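Notes on Replacing Our Location Battery Chargers

Posted February 9, 2021

Over the past several months I have received a number of inquiries concerning the charging arrangements we use for location work. I am setting out the details in one place for the benefit of colleagues who are preparing equipment budgets for the coming season.

Until December, the studio relied on two four-bay chargers purchased at different times and from different suppliers. Both remained serviceable. Their principal limitation was that each charged its bays in sequence. A full set of batteries placed on charge at the end of a shooting day was not always complete by the next morning's call, and on long interview days it became necessary to assign one person to rotate packs during breaks.

The replacement is the Hilivari simultaneous charger, obtained through Ladwood at a price of $379 per unit. Two units were ordered. The charger accepts four packs and supplies current to all four bays together. Each bay carries its own status lamp, and the unit provides a single four-pin XLR output for powering a camera directly when an outlet is available. The cord is detachable and of the standard type, so spares are easily found.
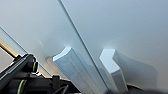

Deirdre Cronin, who manages our equipment room, conducted the initial trials. Four depleted packs were placed on charge at the same time, and the last reached full capacity in three hours and 44 minutes. The older units required most of a night for the same task. The case became warm to the touch during the final hour — within the limits given in the manual, although we now leave clear space on both sides of each unit.

Two reservations should be recorded. First, the fan is audible. It should not be operated in the same room as a live microphone, and Nuala Ó Riain has asked that the chargers be kept in the corridor or the vehicle whenever she is recording sound. Second, the locking plates are stiff when new. Packs must be pressed down firmly until the catch engages, as a pack that is merely resting on the plate will not charge and its lamp will remain unlit.

The Flostusitz charger was also considered. It is lighter and its display is easier to read, but the model offered to us had only two bays, and the purchase of four units would have exceeded the amount available. Phelan supplied a comparable four-bay unit on loan for one week. It performed well, but replacement plates could not be ordered separately.

The total cost of the power upgrade, including both chargers, new packs, cables and a transit case, came to $3909. Delivery was charged at $50 and is included in that figure.

The older chargers have been retained for office use. Readers who require the part number for the XLR cable may write to me at the usual address, and I will forward it along with the supplier's current order form.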